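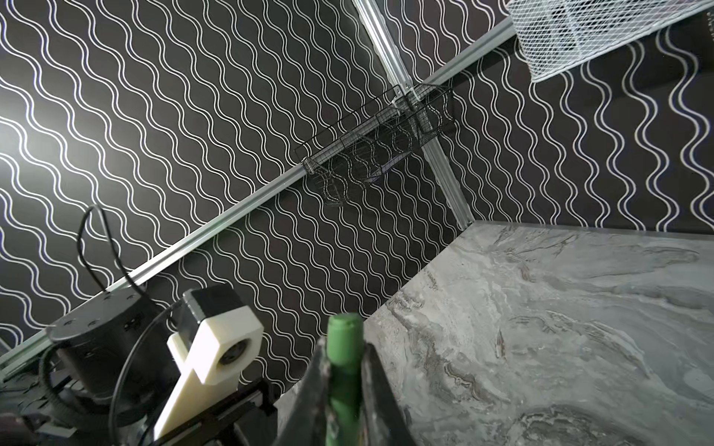
Most of my July went into recording teleoperated demonstrations for Tarar, which is the name we gave the put-away task. The operator drives the arm with a hand controller, the wrist camera and joint states get logged, and the policy is trained on whatever comes out. I had planned to spend the month on the training side. Instead I spent it on the walls. The booth is lined with black paper covered in white wavy lines, and the mesh baskets hang in front of it, so the camera sees the pattern straight through the wire. With the green cylinder clamped in the fingers, the held object is the easy part of the picture. It is the only thing with any color. The basket rim is the part that matters for placing, and a thin black rim over black and white lines is hard to pick out at the resolution we feed the network.

We record at full size and downsample in the loader. I had been checking the full-size video, where the rim looks fine. At training size the mesh mostly vanishes. If you take one thing from this post, look at the tensors.

Numbers so far. We have 3,021 recorded episodes. After review, 1,980 were kept. Of those, 1,493 came from the second version of the controller mapping, and these are the ones I train on by default. The rest use the old mapping, where wrist rotation was scaled 1:1 with the operator's hand. People ran out of wrist before the arm ran out of travel, let go of the clutch, regrasped the controller and carried on. Every regrasp leaves a pause in the log. A policy trained on that data learned to pause too, usually just short of the basket, and sometimes it never started again.

Sobia Bhutto wrote the new mapping. It scales rotation by 1.5 and leaves translation alone. She also moved the clutch from the trigger to the side button, so the trigger now does nothing except close the gripper. Accidental drops went down a lot, though I did not log them separately before the change and can't give a proper comparison.

Review rules, as of now:

Drop the episode if the gripper opens before the object is over the basket.
Drop it if the clutch is held for more than two seconds in total.
Trim idle time at the start, keep it at the end.
Keep recoveries. A fumbled approach that gets corrected is worth more to me than another clean one.

That last rule was an argument. Laiba Marwat wanted clean episodes only, on the grounds that the policy imitates the fumble as well as the correction. She is right that it does. We now mark the frame where the correction starts and mask the loss before it, which took me an afternoon in Plistumau, our labeling tool, and broke the export twice.

I also tried guiding the arm by hand, motors slack, for 11 episodes. The joint paths are smoother. The operator's forearm also ends up in the wrist view for half of each episode, and at deployment there is no forearm. I have parked that.

Next is a rerun with a larger crop centered on the fingertips, same 1,493 episodes, same seed. After that I want to swap the wall paper for something else without touching the baskets and see how far the success rate moves.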